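Household Tips: Picking a gripper for floor pickup

If you only want the arm to lift mugs off a counter, almost any gripper will do and you can skip this page. Floors are harder. Floors have socks and tissues and puzzle pieces and that one flat sticker that won't come up for anybody. I've been swapping grippers on and off since February, and these are the tips I keep repeating to people by email, so now they live in one place.

Start with soft fingers. I tried the hard plastic pair from the Tornoten kit first and they were great on blocks and terrible on cloth – they skated right over it. The covered fingers bend a little when they touch down, so you can come in lower without the arm faulting out. They do wear, though. Look at the tips every week or so, and if you see fraying, trim the loose bit with nail scissors before it catches on something.
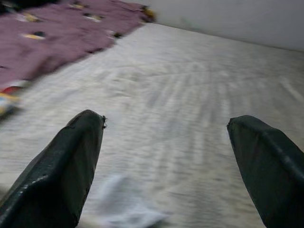

By Josefina Bravo
Posted 22nd April in Floors and Laundry

Open wide on the way down. A wide gap forgives a sloppy approach, and with cloth or tissue you want plenty of room on both sides before you close. My favorite starting point is fingers fully open, tips level with each other, and the target sitting between them. If one tip hangs lower than the other, fix that first or you'll be chasing it all afternoon!

Slow the wrist camera down. Well, slow the arm down, which comes to the same thing. With the camera riding at the wrist, any quick move smears a pale floor into streaks, and small stuff loses its edges completely. I set travel speed to 100 on the Honau controller (its own units, don't ask me) and drop to 70 for the last stretch. Uriel Cáceres runs his faster and gets away with it, but he has dark floors and a much better lamp.

White things on light carpet are the worst case. Try them early when you're comparing cameras, and save the easy bright toys for later. If a camera can find a white scrap on a pale gray floor, it'll find a red block. A lamp set off to one side helps more than one straight overhead (I moved mine three times before I believed this).

Spread a blanket down for part of the test. A patterned one is good and mean – wrinkles look like edges, printed patches look like things to grab. The Sillodano camera kept going for the patterns on mine until I raised its height cutoff. The cheaper Cisternas one did better there, which annoyed me quite a bit after what I'd spent.

Write down what you changed. One setting at a time, on paper, taped to the table. My Honau log holds 2,000 lines and then starts eating the oldest ones, and I lost a whole good evening that way.

For cleaning, a damp cloth along the folds of the fingers, then let them air dry overnight. Skip the spray cleaner, it left mine slippery for days. Lint roller for the carpet before each round, too.

Next time: drawers, and why I've gone back to the short arm for them.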